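Grarum forum > Grippers and hand tools > Pads slipping on folded clothes

tveit_bench
Jun 19, 2020
Our left gripper keeps losing thick cloth. I cleaned both pads with a damp rag and checked the pivot pins, no play in any of them. It holds for 30 folds, then starts to slide.

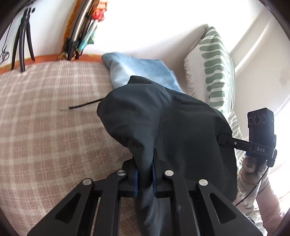
Thin shirts are fine, so I doubt it's the linkage. Has anyone had this with the ridged pads?

Sirwood8
Pads are worn. We swap ours every 50 hours and never wait for slipping.

gekcombe
Disagree. 50 hours is a waste of good rubber. Check the jaws close square first – ours were out by 2 mm at the tips and new pads made no difference.

tveit_bench
Checked with a steel rule and the tips meet fine.
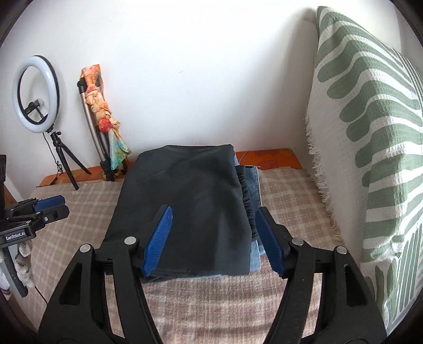

Pad angle is what I'd like to sort out next. I can turn each pad a little on its screw, but I don't know what to set it against. With a folded pile like the dark garment over jeans, the left pad sits on the front edge and the right one is angled in at the side. Should they match?

gekcombe
Yes, set them parallel with the jaws half closed, then tighten.

Sirwood8
Still say new pads.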